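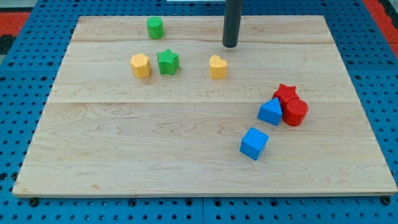

Ticket subject: Tabletop push arm, pricing a second station before the March budget closes
Status: Open, waiting on requester
Opened by: Kayode Eze, Uruvham teaching lab
Assigned to: Equipment planning desk

Kayode Eze, 9:15 a.m.
Hello all, and thank you for picking this up so quickly last time! I know everybody is buried in budget requests this month, so I'll try to keep it short (I won't manage it, I never do). We would love to add a second block-pushing station beside the one we have, and I need help working out what to put on the form. The Jinton quote covers the arm and its controller and nothing else. No board, no blocks, no rod for the end of the arm. Our present setup has all of those, and I'd like the second one to match it as closely as we can manage: the maple board on blue pegboard, the eight blocks in red, blue, green and yellow, and the same plain dark gray rod with the rounded tip coming down from above.

Equipment planning, 10:40 a.m.
Hi Kayode, happy to help. Could you tell us whether the board has to be wood? Phelan sells a molded plastic top that would come in under our small-purchase limit and ship with the arm.

Kayode Eze, 11:05 a.m.
I did look at the Phelan top, and it's a handsome thing, but I'd rather stay with maple if the money allows. Students move between stations, and the blocks will slide differently on another surface, which would mean tuning everything twice. The joints between the planks haven't given us any grief so far. What I would ask for is a spare board, please, and a handful of extra fasteners for the front corners.

Equipment planning, 1:30 p.m.
Understood, maple it is. For the blocks, do you want a full second set or just replacements? Our catalog only lists cubes and cylinders.

Kayode Eze, 1:50 p.m.
A full set, if you please, and I'm afraid cubes and cylinders won't do it. We use stars, a heart, a hexagon and a triangle as well, and the students' exercises call them by name ("push the blue cube to the yellow heart," that sort of thing). The red star and the red cylinder share a color, as do the green star and the green cylinder, so the shape matters every bit as much as the paint. Killell will make them to our drawings, with a lead time of 30 days. I've put down two sets so that a lost star doesn't stop a class.

Equipment planning, 3:20 p.m.
We've moved the blocks to their own line, number 51, so the custom work doesn't hold up the arm. Two things left: how many spare rods, and do you have pegboard for the second bench?

Kayode Eze, 3:45 p.m.
Bless you, that's a much better way to do it. Five rods, please. As for the pegboard, I believe there are panels in the storeroom but I want to measure them before I promise anything. I'll update the ticket tomorrow morning once I've been down there with a tape.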